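Von: Webmaster Carnesitz
An: Liste Netzpflege
Betreff: Re: [Netzpflege] Umzug des Archivs, Nutzerkennungen passen nicht mehr

Moin,

Antworten stehen zwischen den Zitaten. Den Teil mit der Firewall habe ich gelöscht, der ist erledigt.

> Ich habe das Archiv mit rsync auf den neuen Rechner geholt. Aufruf war
> rsync -av --delete alt:/srv/archiv/ /srv/archiv/
> Durchgelaufen ohne Fehlermeldung. Jetzt gehören aber alle Dateien aus
> dem Ordner "protokolle" dem Benutzer scan, und der Benutzer redaktion
> kann nichts mehr ändern. Auf dem alten Rechner war das richtig.

Das liegt an den Kennungen und weniger an rsync. Auf dem alten Rechner wurde zuerst redaktion angelegt und hat die 1000 bekommen, scan kam später dazu und hat die 1003. Bei der Neuinstallation hast du vermutlich scan als ersten Benutzer eingetragen, damit hat jetzt scan die 1000.

Normalerweise gleicht rsync die Namen ab, wenn es als root läuft und die Namen auf beiden Seiten existieren. Wenn redaktion beim Kopieren auf dem neuen Rechner noch nicht angelegt war, nimmt rsync die nackte Zahl. Schau bitte nach, was

id redaktion
id scan

auf beiden Seiten ausgibt, und schick das an die Liste. Mit "ls -ln" siehst du die Zahlen auch direkt an den Dateien.

> Kann ich einfach chown -R redaktion über alles laufen lassen?

Über alles nicht. Im Ordner "eingang" müssen die Dateien weiter scan gehören, sonst bricht der nächtliche Import ab. Den Fall hatten wir im März schon einmal, damals ging es drei Nächte lang schief, bis es jemand bemerkt hat.

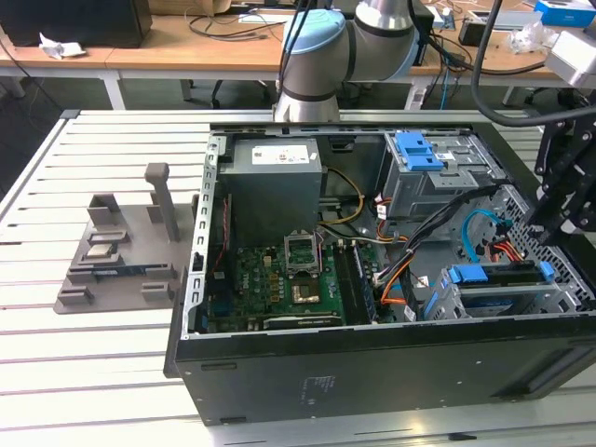 Ich würde so vorgehen. Zuerst den Cronjob für den Import auskommentieren. Dann sicherstellen, dass beide Benutzer existieren und in der Gruppe archiv sind. Danach als root denselben rsync-Aufruf noch einmal starten, aber ohne --delete und vorher einmal mit -n, damit nur angezeigt wird, was er ändern würde. Die Inhalte sind ja schon da, er korrigiert dann nur Besitzer und Gruppe. Das dauert bei unserem Bestand nicht lange.

Die Option --numeric-ids bitte weglassen. Sie steht in der alten Anleitung von Zummont noch drin, war dort aber für die Rücksicherung auf dieselbe Maschine gedacht.

> Auf dem alten Rechner liegen unter /srv/archiv/kuipers mehr als 1000
> Dateien ohne Endung. Brauchen wir die noch?

Ja. Das ist die Übernahme aus dem Nachlass Kuipers, die Endungen fehlten schon in der Lieferung. Es sind fast durchweg TIFF, dazwischen ein paar WordPerfect-Dokumente. Mit "file" bekommt man sie auseinander. Umbenennen bitte noch nicht, die Verweise im Findbuch zeigen auf die Namen ohne Endung.

> Was ist mit der Suche? Ido meldet beim Start "index locked".

Ido legt beim Start eine Sperrdatei im Indexverzeichnis an und räumt sie beim Beenden weg. Du hast vermutlich kopiert, während der Dienst auf der alten Seite noch lief, also ist die Sperre mitgewandert. Dienst stoppen, die Datei write.lock löschen, Dienst starten. Falls danach Treffer fehlen, den Index neu aufbauen lassen, am besten abends nach 20 Uhr, die Lesesaalplätze werden sonst sehr langsam.

> Und wann kann der alte Rechner weg?

Die alten Platten bitte so lange unverändert liegen lassen, bis die Prüfsummen verglichen sind. Die Liste liegt unter /srv/archiv/SUMMEN, Aufruf mit "sha256sum -c --quiet SUMMEN". Wenn nichts ausgegeben wird, ist alles in Ordnung. Einzelne Abweichungen bitte hier melden und nicht selbst überschreiben.

Noch offen ist die Umstellung des Namenseintrags. Den ändere ich, sobald die Ausgabe von id da ist und der Import einmal von Hand durchgelaufen ist.

Gruß aus Carnesitz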